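When the gripper lets go

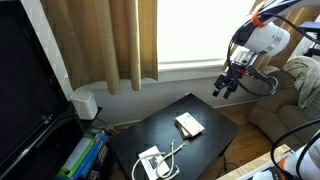

SAFETY AND STANDARDS

The fault took 15 days to find. In January, at the Wostel test flat in Uvville, a two-fingered gripper began opening while it was holding things. A paperback went first, then a mug, which broke on the floor.

Gemma Monti, who runs the trials, went through 1,000 logged grasps and found 24 in which the fingers had parted without a command. The software was blamed, and a week was lost rewriting it.

The cause was the cable. It leaves the wrist in a wide loop, and when the joint turned far enough the loop pulled on its connector. Power to the fingers dropped for a moment and the controller, made by Grotis, restarted with the gripper in its default state: open.

"Open is a sensible default if someone's hand is caught," Monti says. "It's a poor one if you're holding a kettle over somebody's lap."

Wostel has limited the wrist's turn and fitted a clamp beside the connector. The arm now stops and holds its last grip for two seconds after a power dip — long enough for the Tănase monitoring unit to raise an alarm. Kettles and knives stay off the task list until the new clamp has been through another 191 hours of running.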